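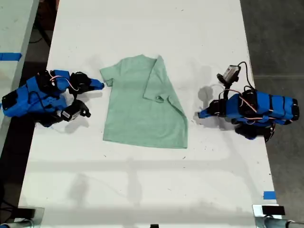

Does a night cream do anything a cheap plain moisturizer won't?
We don't know yet, and we don't trust most of what has been printed on the subject, the back of our own jars included.

Tarnolgate is looking for people to take part in a home-use comparison of two face creams, starting in February. One is Cistau, which sells for a good deal of money and promises "visible renewal." The other is a basic unscented cream in the same tub with the same label. You won't be told which you have, and neither will Iolanda Damasceno, who does the skin readings.

Who can apply
Adults with dry or normal facial skin. You must be willing to drop every other cream, serum and oil while you take part (sunscreen is fine, and we supply it). Please don't apply if you are using a prescription treatment on your face, are pregnant or nursing, or have reacted badly to a face product before. If you already love Cistau, or already hate it, say so on the form. It won't rule you out.

What you do
Apply the cream every night after washing. Fill in a short diary. Come to our Guerra Street office for 2 visits, one at the start and one at the end, with nothing on your face from 8 a.m. that day. We measure moisture and take close-up photos under fixed light. "My skin feels amazing" goes in the diary, but we don't count it as a result.

What you get
A flat payment after the second visit, plus bus or parking costs. There is no free supply afterward and no discount code. We won't ask for a testimonial, and we won't use your photos in ads.

Some 2000 people got our last call and plenty quit once they saw the diary. Look at it before you sign up.

Ask for the form and the full ingredient lists from Anderson Arruda at the front desk, quoting study 3379. Complaints go to Kátia Pimentel, who isn't part of the study team.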